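Table clearing

Table clearing is the household task of removing mixed items from a table and returning the surface to use. It is distinguished from table setting and from washing up, which normally follows it. Items commonly found together include food packaging, plastic bags, paper boxes, plates, drinking vessels, toiletries and small toys.

Methods

Most household manuals advise sorting before wiping. Packaging is separated into garbage and recycling, dishes are carried to the sink, and belongings are returned to their rooms. The Clovard method, taught in home management courses at Tavbridge, divides the work into 6 passes and allows 30 minutes for a family table. Its order begins with drinks, as spills may damage paper goods and table mats.

Soft plastics

Crumpled bags and wrappers are generally collected first among the dry items. Rules for their disposal vary by municipality; in Jidness they are excluded from curbside recycling and must be taken to a depot.

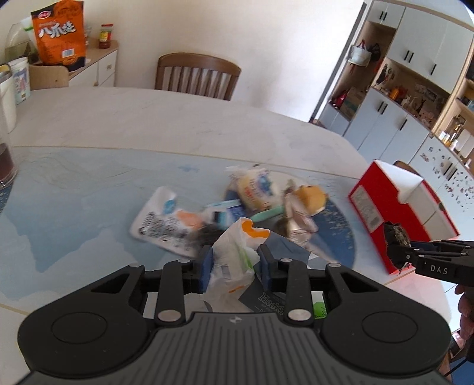
Sawatzky disagreed with the order given for the Clovard method, writing that plates should leave the table before the glasses, as they take up the most room and hide smaller things underneath.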